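Cutting board

A cutting board (or chopping board, if you grew up in my grandmother's house) is a flat, sturdy slab you put between your knife and your counter. I've been keeping these kitchen entries going for a while and the board is my favorite so far, so forgive me if I run on a bit!

Materials

Most boards are wood, plastic or bamboo. Glass ones exist too, and they're murder on a knife edge. Among woods, maple and walnut are the classics, and plenty of makers glue strips of different woods together so you get a pale stripe running through a dark board. I love those. The shop in Haugland where I bought mine had a wall of them, and I stood there for nearly 40 minutes.

Construction

Edge grain boards show the long sides of the strips. End grain boards show the cut ends, like a butcher block, and they're heavier, pricier and kinder to knives. Some boards have a raised rim or a juice groove around the outside, great for tomatoes and roasts, a little annoying when you want to scrape onions straight into a pan.

Care

Wash by hand, dry it standing up, and keep it out of the dishwasher (please!). Rub in food-grade mineral oil when the wood starts to look dull. I do mine every September and again whenever I remember. Deep scratches can be sanded out, and I start with a coarse paper and finish at 400 grit.

On the counter

A big board can live out all the time if you have the room, and on marble it saves the stone from knife marks and lemon juice.

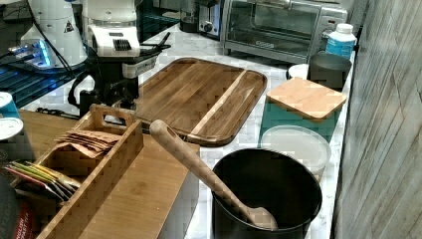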